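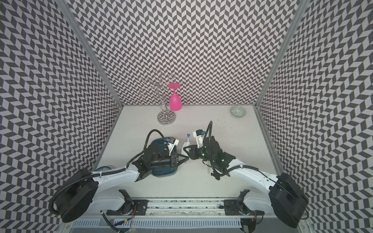 Posted by the bench 3 maintainer
Filed under: two-arm cell, upkeep
March, notebook page 9

Started 7:40 in the morning with the cell powered down. Reason for opening it up at all: the left arm has been throwing a position fault at the gripper end, and the note left on the Trestus board says "recalibrated, fixed." I don't believe in recalibration as a repair. If a number had to be changed to make the fault go away, something moved, and I want to know what moved.

Fault log first. Counter reads 2,784 cycles on the left gripper since the last time anybody zeroed it. The Givby service sheet says look at the finger screws at 2,000. So we are well past, and the sheet had a tick in that row anyway. I've crossed the tick out and initialed it. Please don't tick rows for work you intend to do.

Left arm, in order:

Base bracket to rail. Put a wrench on each bolt. One took a bit of a turn before it clicked. Not dramatic. Could be the whole story, could be nothing. Marked all of the heads with paint pen so next time we can see it without a wrench.

Corrugated conduit. I don't like the loop over the left gripper and have said so before. It goes up over the top and comes back down into the gripper, and with the wrist rolled all the way in by hand I can feel it push back. The Brodham people say the arm has plenty of torque to ignore that. Maybe it has. A position fault at the end of the arm that only shows up in rolled poses sounds to me exactly like a conduit pushing on a wrist. Gave it a little more slack at the elbow tie and left the rest alone, so that we change one thing at a time for once.

Finger screws. Both snug. So much for the service sheet.

Sensor or camera module on top of the gripper. Mount is tight. Connector reseated. I don't think it was loose, it came out with the usual resistance, but I can't swear to it.

Right arm: same checks, nothing to report. Bracket bolts all held. Green lights came up normally on power. The thin cable arching off the sensor module is taller than it needs to be, and one of these days it will catch on something. Leaving it for now. Same one-change rule.

Wiring along the rail. Still untidy. The thin red ones trail loose near the brackets, and I've asked twice for a proper clip strip. I was told the Ngubane order would include them. It did not. Used two cable ties as a stopgap and I'd rather they came off again soon, because ties on a rail always end up being somebody's permanent solution.

Walls. There was a proposal to swap the chevron panels for plain gray, on the theory that the pattern was confusing the cameras and that this caused the fault. I can't see it. The fault comes from the joint encoder and the encoder has no idea what the walls look like. Panels stay until someone shows me a run where they matter. Wiped the floor panel with alcohol. The specks and scuffs are mostly in the surface now and no amount of wiping is going to shift them.

Put the arms through the fingertip check: both grippers brought in to the middle, tips pointed at each other, nearly touching, hold, back off, repeat. I like this one better than the software self-test. If the left bracket has crept, you see it at the tips as a sideways offset, and no calibration file can talk you out of it. Did it with the props still on the work surface, the glass rack with the pink glass hanging on it, the dark blue bowl, the little blue-capped vial and so on. An empty cell passes everything. The cell people complain about is the one with things in it.

Result: three passes with the wrist level, no fault. Three with the wrist rolled, no fault. By eye the tips line up. I'm not writing "fixed." I tightened a bolt and eased a conduit in the same morning, which I admit breaks my own rule, and I can't tell you which one did it or whether either did. The fault was intermittent before I touched anything and it may simply be having a good day.

Rolled back the calibration file to the one from before the "fix" and reran the rolled passes. Also clean. That at least suggests the new numbers were never needed. Old file stays in. The other one is saved with a name that makes my opinion clear.

To do:

Zero the left gripper counter, once the screws have been looked at by a second person.
Check the paint marks on the left bracket after the next long run.
If the fault comes back rolled, put the conduit back where it was and see if it gets worse. That is the only test I'd trust.
Clip strip. Again.
Ask Givby where 2,000 comes from. I suspect it's a round number somebody liked.

Closed up at 11:15. Cell released for use at reduced speed. Anyone who raises it before the bracket check, write it down here along with the counter reading.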